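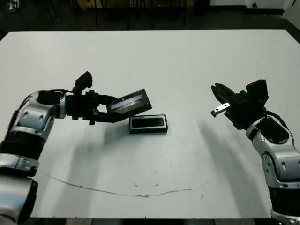 Shiny label on the dark lid, tilted at an angle.

Host Home and Classroom Walk-Through, with Comments
Hetham Language Exchange – fall placements
September 2022

Thank you for taking on one of these visits. Please fill in every line, even if the comment is only a word or two, and please write the comments so that a student's parent could read them without getting upset. We have left last term's notes from the Zulow house and the upstairs classrooms under each item, as many of you told us in July that a bare checklist was hard to work from.

PART A. THE HOST HOME

1. Student's bedroom has a door that closes and a window that opens.
OK. The window in the back bedroom sticks in damp weather, and the family has promised to plane it down. I got it open on the second pull. Check again before the winter group arrives.

2. Smoke alarm on every floor where someone sleeps.
Needs work. The downstairs alarm is fine and very loud (my apologies to the dog). The upstairs one chirped the whole time I was drinking my coffee, so it wants a new battery. Left a spare on the kitchen counter.

3. Way out at night is clear and the student has been shown it.
OK. We walked it together with the hall light off. There is a bootrack on the landing that sticks out a little, and the family moved it while I was there.

4. Hot water, heater vented to the outside.
OK. Vent pipe is sound and the closet is not being used for storage, which we did ask for last year.

5. House key, front door lock, and emergency phone list.
OK on the key and the lock. The phone list still had the old office number, so I wrote the new one in by hand. Please bring a fresh printed list to every home you visit.

6. Walking route to the school or the bus stop.
OK, with a comment. The Flasar bus stops right at the corner, but the streetlight there is out and the curb is broken. I'd rather students use the stop by the bakery after dark – it is a slightly longer walk and a much nicer one. I have mentioned the light to the town.

7. Food allergies talked over with the cook of the house.
OK. We had a good long talk about nuts, and I was sent home with a jar of plum jam.

PART B. UPSTAIRS CLASSROOMS, OLÁH BUILDING

8. Fire extinguishers hung, tagged, and in date. Write the tag number.
OK. Tag 2888 by the stairs. The hook in the end room is loose in the plaster and should be moved over to the stud.

9. Stair rail and treads.
Needs work. Rail is solid. Two of the rubber treads are curling at the front edge and I caught my own heel on one of them. Until they are glued, please tape them and remind the evening class.

10. Cords, heaters, and power strips.
OK. One strip was plugged into another behind the bookcase, fixed while I was there.

11. First aid kit complete.
Needs work. Out of small bandages and the burn gel has expired. The petty cash can cover this, just keep the receipt.

Anything marked "needs work" gets a second visit before a student moves in or a class meets. If you are unsure how to mark something, mark it "needs work" and call us, and we'll happily talk it through.

Hetham Language Exchange | Contact the housing office | © Hetham Language Exchange | Back to top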